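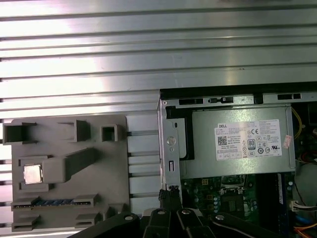 ## 6.3 Gripper stops inside the chassis

Use this section when a Plurnby cell halts with a force fault while the fingers are in or over an open computer case.

**CAUTION:** Do not press Resume. The arm may finish its last move and bend the case or crack the board.

1. Press the stop button and lock out the arm.
2. Write down the peak force on the pendant. The limit is 70 N.
3. Switch to hand-guide mode - keep one hand on the wrist.
4. Check both sides of the fingertip for sheet metal and cables before moving it.

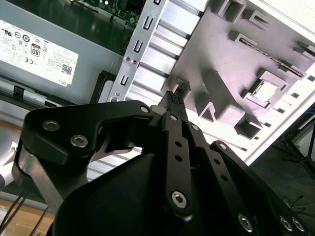
**Can I loosen the finger screws to free a jammed tip?**
Leave them tight and back the arm out in hand-guide mode. Loosened links lose their calibration.

5. Raise the arm 190 mm and run the Tondum grip test.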